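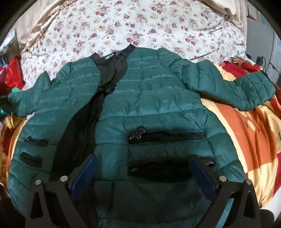
2025-11-24, Fuvorley student project, garment handling

Recording on the bed set-up with the quilted jacket. Y. Hijazi on the gripper, me on logging. Target for the term is 200 usable episodes; we stand at 17 after review.

Task definition changed again. Start state is now jacket face up, front panels visible, collar away from the operator. Anything else gets re-laid before the take. Bedding stays as it is, no tidying between takes.

Main problem is grasp choice. Pinching a padded channel gives plenty of material but the shell slides on the pads. Hem edge is better. Ermanno Monti wants the zip pulls left out of the allowed grasp points until the finger linkage has been checked for play. Agreed. 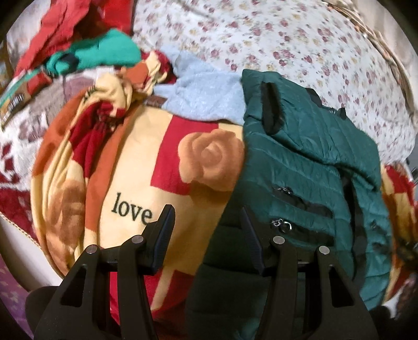
Pads open, jacket to the right, fleece and blue cloth alongside.

Episode 211 in the raw numbering has a gap in the pose track, 3330 ms by the log. Marked bad, not deleted. Yara suspects lost tracking when the tool is held low over dark fabric. Needs a repeat with the same path over the floral sheet to compare.

Pad wear: not measured. Do this before the next session.

To do
- rerun pose calibration
- rename folders to the Vakton scheme, old names break the import script
- ask Ermanno for the February demo date
- write down the re-lay procedure, one page at most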